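Titham Shared Kitchen, second progress report to the Fivora grant panel
2 min read

We've spent 690 of the 2,000 dollars approved and I'm not yet convinced the money is fixing the right problem. The Kwan shelving went up in November. It holds what it was meant to hold – and the counter has filled again anyway.

Our target was 90 centimetres of clear bench beside the toaster oven. We met it for most of December. By the end of the month tea, pans and dry goods had drifted back, and the cutting board was once more the only flat place to work. The Vatitz labels are tidy, but I can't show that they've changed anyone's habits.

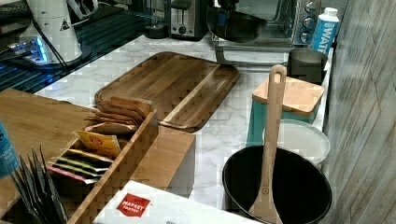 A reply to the draft came from the evening cooking group, saying the tea organizer should stay out whatever the plan says, as people use it all day, and that the pans are the real trouble because the low cupboard is too deep to reach into.

I'd accept the point on the pans. Before any of the remaining 1,310 is released, I'd ask for a month's trial with a rail on the wall and no new storage bought.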